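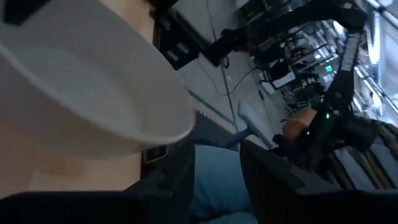 Itsuki Nagano thinks I wash my big bowl wrong, and told me so before I'd even taken my coat off. Too much soap, too much scrubbing, and then I leave it upside down on the rack with a little lake trapped in the foot. I'd only mentioned it to be friendly!

I had come to Skastum to talk about serving bowls, the large white kind that most households own one of and can't remember buying. Itsuki has been selling them, using them and repairing the odd one for long enough to have opinions on every inch, and I wanted the opinions. I got them, along with two cups of barley tea and a lesson in folding a dishcloth that I have already forgotten half of.

So, first question: why white?

"Because you'll put everything in it," Itsuki said. "Salad, bread, potatoes, the dough for the bread. Keys, for a week, when you move house. A patterned bowl is lovely on the shelf, and then you put beets in it and it looks like an argument."

I said I had a patterned bowl. I got a look.

The store keeps its large bowls on a low shelf by the door, which I took for a display trick, but it's there so that people bend down and lift one with both hands. Itsuki is strict about this. You can't choose a big bowl by looking at it, and you certainly can't choose it on a phone. You have to hold it out in front of you, tip it as if you were pouring out batter, and notice what your wrists are doing. A good rim gives your fingers somewhere to go. A bad one is either so thin that it digs in or so fat and slick that you're hugging the thing against your sweater.

"People tip it toward themselves to look inside, everybody does that, and then they tap it," Itsuki said. "I don't know what they're listening for. I do it too."

The Jastton line is the one that pays the rent. Itsuki ordered 500 of the large size in one go, which sounded brave to me and turned out to have been a misread order form. They took up the whole back room, and for months you had to turn sideways to reach the sink. I asked how many were left and was told that was a rude question. (Then, a minute later: "Enough.")

We moved on to the table, and this is where I started writing faster. Itsuki likes a pale wooden tabletop for food and dislikes nearly everything people do to protect it. Tablecloths are fine for a birthday. Trivets are fine. What gets an actual groan is the permanent plastic cover, the kind you peel your forearms off in summer.

"A table is going to get marked. Mine has a ring from a pot, and a scratch, and one place where a child wrote part of the letter K very hard through a piece of paper. If I wanted a table with nothing on it I would eat standing up."

What about the foot of the bowl, though? Mine leaves gray scuffs. Itsuki turned one of the shop bowls over and ran a thumb around the bottom ring. On most of them that ring isn't glazed, and it can be as rough as a nail file. There's a fix, and it costs almost nothing: fine wet sandpaper, a few slow turns, rinse, feel, do it again if it still catches. I tried it at home that night and my bowl now slides across the table a bit too well, so maybe stop sooner than I did.

Then the cloths. I should warn you that we spent longer on cloths than on bowls, and I hadn't prepared a single question about them.

Itsuki sorts the world into cloths that move water around and cloths that take it away. Almost all new ones belong to the first group. The Dzene cotton that Skastum sells comes with a bit of finish in it and is close to useless on day one, and Itsuki tells every customer so at the counter. It gets good after a few hot washes. It gets very good after 50. The ones in the back kitchen have gone soft and pale and a little out of shape, and Itsuki wouldn't swap them for new ones if you paid.

"Somebody brought one back in September and said it didn't dry anything. I told her to go home and wash it every day until she stopped being angry. She came in later and bought four."

Did she really?

"She bought two. But she was nicer about it."

The folding goes like this, as far as I could follow. Lay the cloth flat, fold it in thirds the long way, then in half, and you have a pad with enough thickness that the water doesn't come straight through to your palm. One hand holds the bowl by the rim, tilted, and the other goes around the inside with the pad, starting in the bottom and climbing. Then you flip the pad over and do the outside with the dry face. The rim gets done last. I'd always started with the rim! I also used to hold the bowl up in the air like a trophy, and was told very firmly to leave its edge resting on the table while I dried it. Big bowls are slippery, and Itsuki has swept up plenty.

I asked whether it bothered a shopkeeper when people broke things, seeing as it's good for business.

"It bothers me every time. It's a terrible noise. I had a man drop one right there, by the umbrella stand, a beautiful bowl, and he was so upset that I gave him tea and he stayed an hour. We talked about his mother's kitchen. So now when I think of that bowl I think of her stove."

We did talk a little about measurements. Itsuki finds most recipes too vague on bowls ("a large bowl, large to who?") and has a rule for salad, which is that the leaves should come no higher than halfway before you dress them. For bread dough it's 3 times the size of the lump you start with. My own bowl passes for bread and fails for salad, at least the way I make salad.

There's one more thing on the shelves I wanted to ask about, a shallow dish from Desine, very light, 230 grams on the store's old scale. I loved it. Itsuki took it out of my hands and put it back.

"It's pretty, and you'd use it at Christmas. Take the heavy one."

I took the heavy one. I carried it home on the bus in my lap with one of the soft old cloths wrapped around it, on loan, to be returned clean and folded in thirds.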